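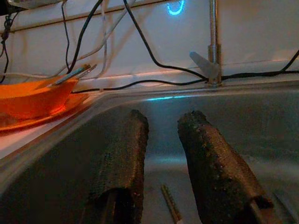 How long should you wait before chasing a coworker who hasn't answered your email?

Two working days is my usual wait, unless there was a deadline in the original message, in which case I go by the deadline.

I got asked this one again last week, by a reader who had been sitting on an unanswered request for so long that she'd started rewriting her apology for asking in the first place. I felt for her! I spent my first years at Misoditz doing exactly the same thing. I'd send something perfectly reasonable, hear nothing, decide I had offended the entire purchasing department, and then go the long way to the coffee machine to avoid their desks.

Most of the time the person on the other end had read my email on the way into a meeting, meant to answer it afterward, and lost it under everything that arrived in between. I know this now that I'm the one who loses things. When I came back from vacation in March I had over 50 messages that needed a real answer (I'm leaving out the newsletters, sorry, fellow newsletter writers) and I'd love to say I got to them all in order. I got to the ones where somebody nudged me.

So nudge. But there's a way of doing it that people don't mind, and a way that makes them close the window and go get a snack.

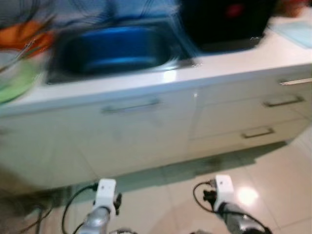
The version people mind is nearly always the one with "as per my last email" in it. I've typed it. I've typed it with some force. It never got me an answer any faster, and the one time I sent it to our contact at Skutby he replied, very politely, with the answer he had already sent me the week before. It was in my junk folder. I wrote back with a good deal less force.

"Just checking in" is friendlier but has its own trouble, namely that it makes the other person do the work. They have to scroll down, open the first message, find out what it was you wanted and then decide if they have time for it. If I'm the busy one, I'll put that off until tomorrow without even noticing I did.

What I do now is put the whole request in the reminder again, short enough to read on a phone. Something like:

Hi – I'm still looking for the delivery dates for the Ayaaba order. If you can send me the first one by noon tomorrow, I can book the truck. The rest can wait until next week.

It says what I need, it says when, and it lets them off the hook for part of it. You'd be surprised how many people will send the whole lot once you've told them they only have to send a piece!
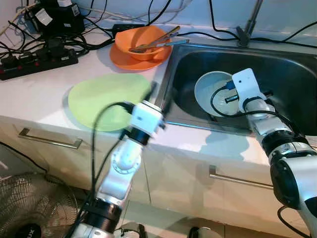
When the second reminder goes nowhere

My own limit is three messages in total, counting the first. After that I stop writing and pick up the phone, or walk over if we're in the same building. I know plenty of you hate the phone. I'm not crazy about it either, but a call lets you hear things an email can't – maybe they're swamped, maybe they don't have the answer and feel bad about it, maybe the job moved to another team and nobody updated the list.

Please be careful about copying in the boss. I think of it as a last step, and I'd tell the person before I did it. A line like "I need to let my manager know where we are by the end of the day, is there anything you'd like me to pass along?" is fair warning and doesn't sound like a threat, or at least it doesn't if you've been decent in the first couple of messages. Quietly adding a name to the cc line and hoping it does the job for you is the sort of thing people remember at your next project together.

And if it's your boss who isn't answering? I get this one a lot too. I save those up. Instead of four separate reminders I bring a short list to our next catch-up, with the item that's holding me up at the top. If there's no catch-up on the calendar, I write with a default in it: "Unless you'd prefer something else, I'll go ahead with the smaller room." Use that only for things you're allowed to decide, of course. I wouldn't try it with the budget.
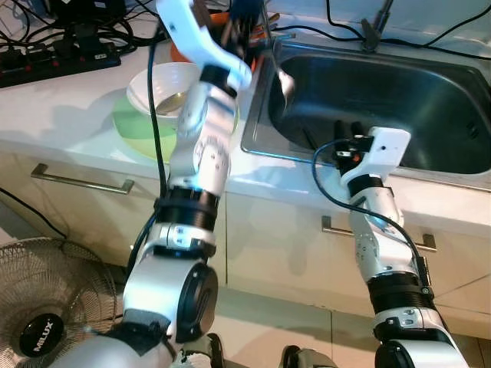
One more thing on timing, and then I'll let you get back to your inbox. I try not to send reminders late in the evening, even when that's when I remember them. I write them, save them, and schedule them for the morning. A nudge that lands at bedtime feels grumpier than it was meant to, and some people will sit up and answer it, and then you're the one who kept them up.

If you're on the receiving end and you can't answer yet, send a line saying so. "Got it, I'll look at it after the Fondel launch" takes no time at all and it saves the other person a week of wondering. I keep meaning to be better at it myself. Two of you are still waiting to hear from me about your cover letters – I haven't forgotten, and you have my full permission to chase me.

Posted 2020-10-16

Print this item | E-mail to a friend
Shares: 50 | Comments: 3

More from the newsletter
Should you accept a meeting with no agenda?
Saying thank you in a group email
How to leave a work chat without hurting feelings
Signing off: "Best," "Regards," or nothing at all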